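Monday, late

The computer stopped on Saturday in the middle of a sentence I was rather pleased with. I have now rewritten the sentence from memory and it isn't as good, so either the memory is failing too or it was never much of a sentence.

Slept badly. Got up at six and stood in the back room in my socks pressing the power button, as though it might have reconsidered overnight. The fans spin up, a light comes on, the fans give up, the light goes off. Three times, then a rest, then three times more. I was doing this with my coffee going cold when it occurred to me that the machine and I had more or less the same morning routine.

The plan, made in August and carried forward on every list since, was to have the thing cleaned out and the paste redone before it got to this stage. It sits on the list between "gutters" and "call Prosser re: warranty." I did finally call Prosser. Prosser's warranty covers the house's water heater, the garage door opener, and by some clause I've never understood, a freezer I don't own. It doesn't cover computers. The young man was very nice about it and asked whether I was happy with the freezer.

So out came the screwdriver set, the good one, the Garko, which I bought for exactly this kind of job and have used until now for battery doors and one pair of glasses. It has 81 bits. I own something that needs four of them. The lid opens with a little snap that makes me feel qualified.

Side panel off, dust everywhere, a gray felt of it packed in behind the front grille like the lint from a dryer that belongs to a family of ten. Took it outside and went at it with the brush and the can of air and sneezed until the neighbor's dog got involved. Came back in and washed my hands and then washed the table, and then made another coffee, because once I started on the cooler I knew there'd be no stopping for one.

The cooler fought. The paste had set up like old caramel and I had to twist it back and forth, the way you'd work a stuck jar lid, trying to be gentle and swearing in a low voice. I had read that you can pull the processor right out of the socket this way and ruin your day. I didn't, which I'm recording in ink since I was alone and it ought to go down somewhere.

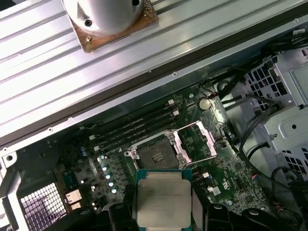 I've always thought of the inside of a computer as somebody else's property, like the space behind the dentist's mirror. Once the big parts are off, though, it's a small town seen from a plane. Little blocks, little roads, lettering on everything, and the coin battery sitting by the memory slots like the municipal water tank. The four slots are empty with their white latches showing, and I find them more reproachful than anything else in there, four vacant parking spaces. What did surprise me was the old paste. I'd pictured a neat gray film. There's a brown, gritty smear around the edges of the copper base, like what's left in the pan when you've been told to deglaze and have answered the phone instead. And I had been blaming the software, at length, out loud, for most of the summer.

The processor itself is such a plain little item. A silver lid on a green square. All the grief and all the money, and it would fit in a matchbox, or very nearly. I kept wanting it to look more expensive.

With the metal plate swung open the socket looks like something you should not breathe on, so I breathed sideways, toward the window, for most of an hour. I got a crick in my neck that I still have. Nowhere in the instructions does it mention the neck.

The instructions, by the way. I had the Stiltthorpe guide, printed, 16 pages, of which ten are about static electricity and one is a photo of a man's wrist. The step I needed said "Remove residual compound." Thank you, Stiltthorpe. I used rubbing alcohol and coffee filters, and went through enough filters that tomorrow's coffee will have to be made through a paper towel. The copper came up pink and bright in the middle and I felt a real glow of housewifely pride. I've never once got the kettle looking like that.

Around noon I found there was no new paste in the drawer where the new paste lives. There was a tube, yes. It was a tube of glue for the bathroom tile. I would like it noted that I read the label first.

Drove to Clernumlow Electronics, which has moved to the far end of the same strip mall and not told its sign. They had one kind of paste, on a card, hanging between the phone chargers and a bin of novelty flashlights. The tube is the size of my little finger and costs more than lunch. I know it costs more than lunch because I then bought lunch. Ate it in the car with the paste on the passenger seat. Very nearly put a seat belt on it.

Then the matter of how much to apply. A pea, says the guide. What kind of pea? I have a bag in the freezer (the real freezer, the one Prosser hasn't heard of) and I went and looked, and there's quite a range. Picked out a medium one, set it on a saucer beside the tube for reference, and went and did the laundry instead.

That's where it stands tonight. The copper's clean, the paste is still on its card, and the screws are in an egg carton, each cup labeled in pencil, except the last cup, which holds one screw and a question mark. I've laid a clean dish towel over the table so the cat won't go sightseeing. She has already been through once and sat on page nine.

Wrote this by hand, obviously. My handwriting has gone downhill to the point where I can't read what I put about the gutters on Friday. "Ask about" something. "Ask about elves," it looks like.

Tomorrow: paste, cooler, memory back in, plug in, hold breath. Buy coffee filters. Throw out pea.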